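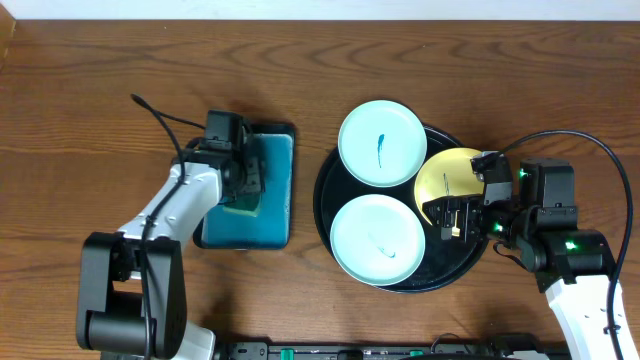
The two-arm dish station at Votmont, with the sponge on the left and a yellow plate on the right.

In January I visited the training kitchen of Votmont, a catering company which cooks for offices and small schools. I worked in hotel kitchens when I was young, so I wanted to see what the people at the sinks think of their new colleagues.

Our guide was Malachy Dunne, the kitchen manager. He first took us through the cold store and the packing line, where 241 lunches were waiting for the vans. The dish room is behind it, and the arms have their own table there.

The left arm works with the sponge, over a teal tray. The right one handles the plates, and when I stood near, it had a yellow plate by the edge. The arms are slow. Dunne said a trained person is still much faster, and he does not hide this from visitors.

What changed is the working day. Before, one person stood at the sink for the whole shift. Now the staff change places every 45 minutes, and whoever is at the table also checks the plates and stops the arms when something is wrong. Tatsuya Fukuda has washed dishes there for many years. He told me his back is better, but he misses talking with the person next to him — the arms are poor company. He also asked for a raise when the checking was added to his job, and he got it after 2 months.

The tour takes 30 minutes and ends in the staff canteen. The soup was very good.

14 shares · 3 comments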